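Trakell Community Pantry
Progress report to the Brerier Fund
2023-02-25

Summary

The grant has now paid for the new shelving, the repainting of the front room and the first stage of the fruit scheme. We are on schedule except for the signs, which are late. Spending to date is £1,157. We expect to use the rest of the award on labels, a second set of scales and fruit over the coming months.

Work completed

The front room was cleared in October. The old metal racks went to the Wiler allotment society, who collected them. The walls were filled and given two coats of paint, and the damp patch by the back door was treated before painting. It has not come back so far.

Shelving cost £410 including delivery. We chose open cubbies over the deeper shelves in our original application. On the deep shelves, fruit at the back was often missed and had to be thrown away. The change was agreed with your office by email and did not add to the cost.

Fruit scheme

We proposed offering a wider choice of fruit, with each kind kept in its own compartment so that visitors can pick single pieces. Until now we have given out mixed bags, and many people told us they got things they did not eat.

Twenty-eight households have signed up. Each can choose fruit twice a week. Apples, pears and bananas come from our usual wholesaler. Kun Foods supplies the less common kinds in small amounts when they have them.
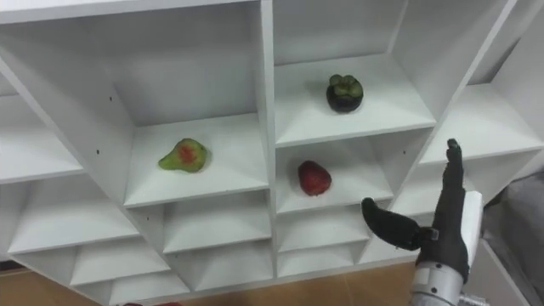
Pears are popular and keep well. Strawberries are asked for most but bruise quickly, so we put them out on opening mornings only. Mangosteen was new to most visitors. Several asked how to open it, and we have written a short card explaining this. We will keep it on the list if the price holds.

White was perhaps not the best choice of finish. It looks clean but juice marks show, and wiping down takes longer than we allowed for. We have added this to the closing-up list.

Problems and delays

The signs were ordered from a local printer and came back with the wrong opening hours. A corrected set is being made at no charge. Our scales are also unreliable below 100 grams, so the waste log for small fruit is not accurate yet.

Next steps

Label every compartment with the name of the fruit. Buy the second scales. Ask all the households which kinds they would like kept or dropped, and include their answers in the final report.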